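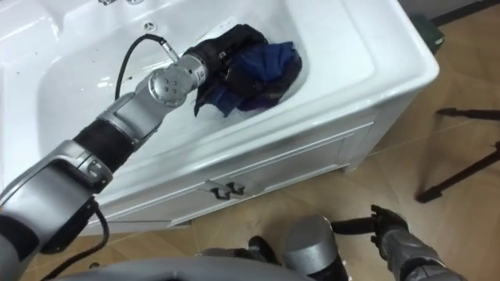

Lectura: 1 min

Ticket abierto – celda de lavado, Flusgate

¡Buenas! Os cuento: el brazo que trabaja en el lavabo me da aviso de par en la muñeca cuando aprieta la tela azul contra la loza. Salta a los 40 segundos, siempre en el mismo punto. Ya reinicié el controlador Herkix y nada. 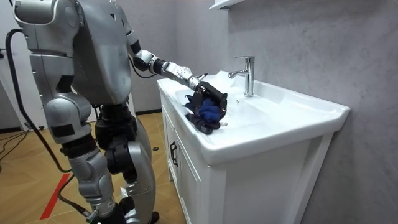 Lo que he probado

Bajé el límite de fuerza de 2.000 a 700 en Dinsa y aguantó 7 ciclos – luego, otra vez el aviso. Ahora sospecho del cable fino del brazo, el que hace bucle. ¿Tenéis recambio en Skutthorpe?
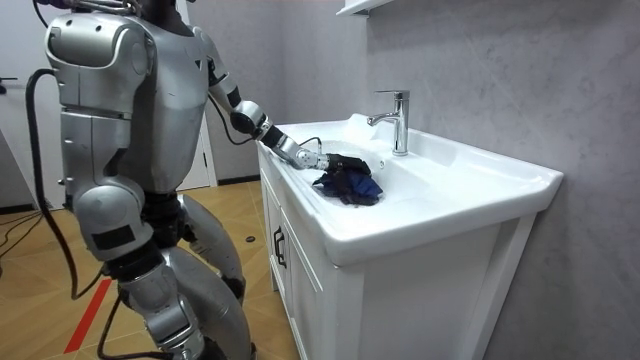 La mano sobre la tela, dentro del lavabo.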